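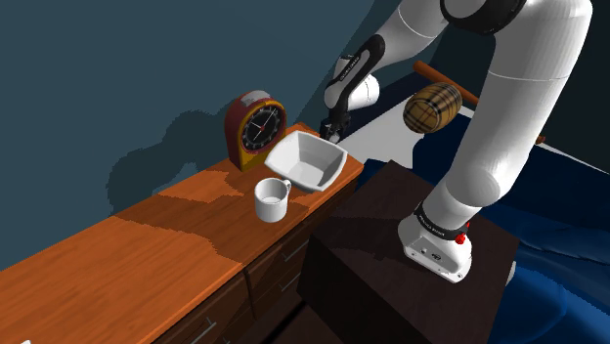
Custódio Veloso volta a cantar Moreira, e desta vez trouxe sopros

Grornden, 17 de junho de 2022

O cantor Custódio Veloso apresenta no Teatro Firis, em Grornden, o espetáculo "Moreira, Com Licença", uma noite dedicada ao cancioneiro de Aurélio Moreira, compositor de boleros, marchas e de pelo menos uma valsa que o próprio pediu para não ser tocada no seu funeral. A valsa faz parte do alinhamento.

Veloso anda a cantar Moreira há 20 anos, a maior parte deles em salas onde o bar fazia mais barulho do que o piano. O Firis tem 191 lugares, todos virados para o palco, o que o cantor considera uma melhoria. "Em março fizemos um ensaio aberto e houve quem ficasse até ao fim", conta. "A minha irmã ficou até ao fim e ainda pediu o casaco sem pressa. Achei que era altura de cobrar bilhete."

Em palco estará a Orquestra Brelon, formação de 20 músicos que se habituou a tocar em casamentos e que por isso sabe acompanhar qualquer pessoa em qualquer tom, incluindo dois ao mesmo tempo. Os arranjos são novos. Veloso assina cinco deles e atribui os melhores ao maestro, que por sua vez prefere não comentar os outros.

O programa divide-se em duas partes. Na primeira ouvem-se os êxitos, ou seja, "Carta Sem Selo", "Domingo em Obras" e "A Culpa É do Trombone", esta última com o trombonista de pé, por insistência do trombonista. A segunda parte fica reservada às canções que Moreira escreveu depois dos 40 anos, quando deixou de rimar "coração" com "paixão" e começou a rimá-lo com "prestação". São menos conhecidas e mais lentas. Há um intervalo entre as duas, e a organização agradece a quem regressar.

Para os admiradores mais rigorosos, que existem e escrevem cartas, fica desde já esclarecido que "Noite em Grornden" será cantada com a terceira estrofe, suprimida na gravação original por falta de espaço no disco. Veloso passou parte do inverno a decidir se o verso "o teu silêncio tem sotaque" era genial ou um erro de cópia. Vai cantá-lo de olhos fechados e cada um que julgue.

"O Moreira dizia que uma boa canção se reconhece porque o vizinho de baixo não se queixa", afirma o cantor. "Tenho vivido sempre em rés do chão, de maneira que nunca pude confirmar."

O espetáculo tem uma única data marcada, com possibilidade de uma segunda se a primeira esgotar e se o contrabaixo couber outra vez no elevador. À saída haverá discos à venda, autografados pelo artista. Os exemplares por autografar podem ser pedidos ao balcão, pelo mesmo preço.

Informações úteis

"Moreira, Com Licença", com Custódio Veloso e a Orquestra Brelon
Teatro Firis, Grornden
Duração: duas horas, com intervalo
Bilhetes à venda na bilheteira do teatro, que fecha para almoço
Pedidos de entrevista e acreditação: gabinete de imprensa do Teatro Firis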